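Progress Report: Community Food Skills Program
Prepared for the Olivares Fund
Submitted by Nélida Saavedra, Program Manager, Jivstead Neighborhood Center
Apr 28, 2021

Where we are

The second half of the grant period started in February, and we are a little ahead on enrollment and behind on equipment. The evening cooking course is full. The daytime course for older adults has places left, mainly because the bus route that served the center was cut back over the winter and the replacement stops two streets farther away. We have asked the transit office for the summer timetable and have not had an answer.

Since the grant began, 139 people have finished at least one full course. Our target for the whole period is 1,000 meals cooked in class and taken home by participants, and we passed it during the last round with 1,029. We had expected to reach that number near the end of the grant. The difference comes from the larger class size that the new seating plan allows.

Teaching

The course still runs over six sessions. Knife handling and kitchen hygiene now come first, before any recipes. In the earlier version they were spread across the six weeks, and people who joined late missed them. Participants told us in their feedback forms that the first evening felt slow. We have kept the content and moved a simple soup into the same session so that everyone goes home with something.

The session on shopping and storage was rewritten. It used to be a talk with a handout. Participants now bring a grocery receipt from home if they wish, and the group plans three dinners from what is on it. Two people in the last round preferred not to share a receipt and were given a sample one, which worked just as well. The instructor has asked for more time on freezing and thawing, and we will add twenty minutes there by shortening the label-reading exercise.

We also tried a bilingual version of the course, taught in English and Spanish by the same instructor. It took longer than planned — most sessions ran over by a quarter of an hour — and we will schedule it in a longer slot next time. Attendance held up well through all six weeks.

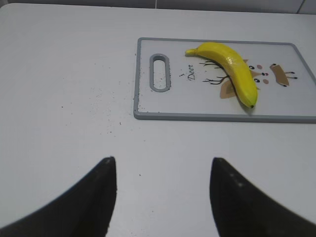
4 min read

Equipment and rooms

The order with Kiltent for the second set of pans and the storage racks was placed on time. The pans arrived complete. The racks came with the wrong brackets and had to go back, and the corrected parts are due next month. Until then the pans are kept in the office, and the instructor carries them down before each class. This adds to the setup time but has not delayed a session.

The dishwasher failed its service check and was repaired under the existing contract, at no cost to the grant. The extractor fan is noisier than it should be. We have a quote for a replacement motor and would like to pay for it from the maintenance line, where there is enough left.

Partnership with Skerkum

Skerkum, the produce cooperative, continues to supply vegetables for both courses at a reduced price. Deliveries have been reliable. The one difficulty is that the contents of the box are confirmed only the evening before, so recipes sometimes change at short notice. The instructor now keeps a short list of dishes that can take whatever root vegetables or greens turn up. We have asked whether the list could be sent a day earlier, and they are looking at it.

Budget

Spending is in line with the plan overall. Ingredients came in under budget because of the Skerkum arrangement. Printing came in over, after the shopping session handouts had to be redone. Instructor hours are as forecast, apart from the extra time on the bilingual course, which we covered from the contingency line. We are requesting approval to move the unspent ingredients money into instructor hours for the remaining months. A revised budget sheet is attached separately.

Problems and risks

Child care is the most common reason people give for dropping out of the evening course. The after-school room next door closes before class ends. We are talking to its manager about staying open an extra hour on course evenings, and there would be a cost. If it cannot be arranged, we may move one of the courses to late morning.

The lead instructor will be on leave for part of the summer. A substitute has been hired and will sit in on the last two sessions of the current round.

Next steps

Enrollment for the next round opens as soon as the room bookings are confirmed. The daytime course will be advertised through the library and the two clinics nearest the center. The follow-up calls to people who finished last year are under way, and the results will be in the final report, along with the full participant survey.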